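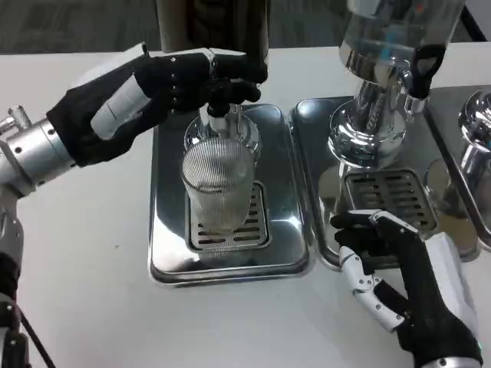 Photo: Ekua Ackah

Cold drinks for a long outdoor party – how much, and how do I keep it from going watery?

Posted by Ekua Ackah, September 2018

Hi all! My parents are celebrating their anniversary in our yard and I somehow volunteered for drinks. We're expecting 80 guests, it'll be hot, and I want to do homemade lemonade, iced tea and plain water in dispensers with taps. I've made lemonade for six people, never for a crowd. How much do I make of each? Can I mix it the day before? And last time I used a dispenser, the ice melted and by the end we were all drinking lemon-flavored water. Any help is welcome, I'm really excited about this one!

Shakya
What a lovely thing to do for your parents! I do this for our block party every summer and I've got a system I love.

Plan on three cups a person over an afternoon. For 80 people that's 240 cups, so 15 gallons altogether. I'd split it six gallons of water, five of lemonade and four of tea, but if you have lots of kids coming, swap a gallon of tea for lemonade.

Make the lemonade as a concentrate the day before: warm equal parts sugar and water until the sugar dissolves, let it cool, stir in the lemon juice and keep it in jars in the fridge. On the day you just add cold water and taste – it takes minutes, and you can adjust each batch! Tea is fine overnight too, but let it cool on the counter first or it can go cloudy (tastes the same, looks like a puddle).

For the ice, freeze some of the lemonade itself in muffin tins. Those big chunks melt slowly, and when they do melt it's just more lemonade. Tea works the same way. My first year I used bagged ice in everything and had exactly your problem.

Oh, and leave the mint and lemon slices in a bowl on the side. Seeds and leaves clog a tap like you wouldn't believe.

Cladholm
buy more cups than you think. everyone puts theirs down and forgets which one it was. we had 60 people and went through 184 cups

Beltel
Agree with Shakya on the muffin tins, brilliant trick. I'd go heavier on the water if there's dancing. Put the table in the shade, test every tap with plain water the night before, and keep your refills in a cooler under the table. Strain the lemon juice twice if you're squeezing it fresh. Have a great party, and tell us how the tea goes over!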